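Grunovum Hand

The Grunovum Hand is a five-digit robotic hand built by Lucie MacPherson and Csaba Bognár at the Lukby shared workshop. Work started in September on a budget of $900, most of it spent on motors. Outer shell is pale plastic, in segments, with blue lights at the fingertips and a green strip in the back of the hand.

Design

Fingers are tendon driven. Early version used fishing line, which streched; replaced with braided cord. Control board by Mervin Sutherland, firmware a fork of his older Harnix code.
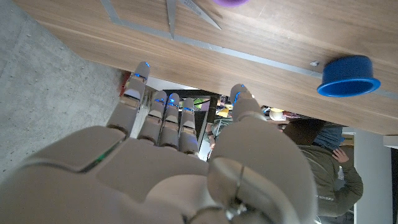
Tendon tension is set by hand, one digit at a time, and has to be redone after every 200 cycles or so the log says. Thumb has its own motor and a stiffer return spring. Total parts 114, not counting fastners.

Testing

Reaching and grasping trials are run at the workbench, mostly on cups and small tools. Grip force on the thumb is still uneven. A second hand, left side, is planned; no colour chosen yet.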